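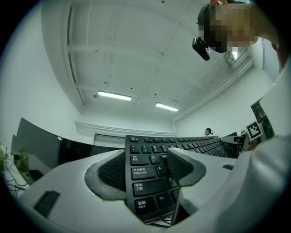

4. Cleaning the keyboard and putting it back

OK, you've got the desk cleared from section 3, so now we do the keyboard. I like this part, I'll admit it. You pick the thing up, tip it on end, and out comes half a cracker (mine, usually). The whole job takes me 14 minutes if I don't stop to read my mail.

The keyboards at the Rosness desks have Chinese and English on some of the keys, so if you're new to them, here's what you need for the steps below:

制表 is Tab
大写锁定 is Caps Lock
上档 is Shift
控制 is Ctrl

Fn and the letter keys are where you'd expect to find them, and Esc is up with the function row. You'll stop noticing the labels by your second day, I promise.

What you need

A soft dry brush (a clean paintbrush works great)
A lint-free cloth, just barely damp
A few cotton swabs
A sheet of scrap paper, the bigger the better

Before you start

Save whatever you're working on and shut the computer down all the way. Sleep mode doesn't count! I once wiped down my keyboard with the computer asleep and woke it up into a spreadsheet, and by the time I looked up I had typed a long row of Qs into the March supply order. Melina Fragkou still brings it up.

Caution: If your keyboard has a cord, unplug it by the plug. Don't yank on the cord, and don't lift the keyboard until you've checked what's lying behind it. Desk cables love to snag.

Steps

1. Lay the scrap paper flat on the desk where the keyboard normally sits.

2. Lift the keyboard with a good grip on the case and stand it on one of its short ends over the paper. Keep your fingers off the keycaps while you do it, they can pop loose if you squeeze them from the side.

3. Tap the back with your palm, 5 light taps. Flip it so the other short end is down and do it again. Light really does mean light here, you're knocking crumbs out and that's all.

4. With the keyboard still tilted, run the brush along each row from the number keys down to the space bar. Go slowly between Tab and Q and between Caps Lock and A. I don't know what it is about that corner, but it always holds the most fluff.

5. Lay it flat and wipe the tops of the keys with the damp cloth. Go along the rows and don't scrub at the lettering.

6. Use a swab for the sides of the keys. Shift and Ctrl get the grubbiest on mine (I lean on them all day long), so I save a fresh swab for those.

7. Wipe the underside and the little feet, if yours has them.

8. Fold up the paper with the crumbs inside and toss it.

Caution: Never spray anything straight onto the keys. Spray the cloth, over by the sink, and wring it out well. If a drip does get in between the keys, turn the keyboard face down on a towel, leave it unplugged, and come find me before you do anything else.

Note: We used to have a can of compressed air in the supply drawer, and I've taken it out of these instructions on purpose. It pushed the dust further in on the older keyboards. Brush and swabs, please.

Putting it back

9. Let the keyboard dry for 2 hours. I do mine right before lunch and then a meeting, which works out nicely.

10. Set it back in its spot with the space bar lined up with the middle of your screen. Check underneath as you put it down, it shouldn't be sitting on any cables. A keyboard that rocks when you type is nearly always parked on one.

11. Plug it in, start the computer, and open a blank note.

12. Type along every row, left to right. Then try the ones people forget: Esc, Tab, Shift with a letter, and Caps Lock on and off again.

If something's not right

One key sticks: brush around it again with the keyboard tilted, then press it several times. If it still sticks, leave the cap on and send me a message. Please don't pry it off with a butter knife (you know who you are).

Everything comes out in capitals: press the key marked 大写锁定 once. It gets bumped during the wiping all the time.

Nothing types at all: check the plug, try another port, then restart. If it's still dead, call the Astbridge help line at extension 882 and tell them which desk you're at. They keep spares, and they're very nice about it.

Once the keys all work, go on to section 5, where we do the mouse and that sticky patch underneath it.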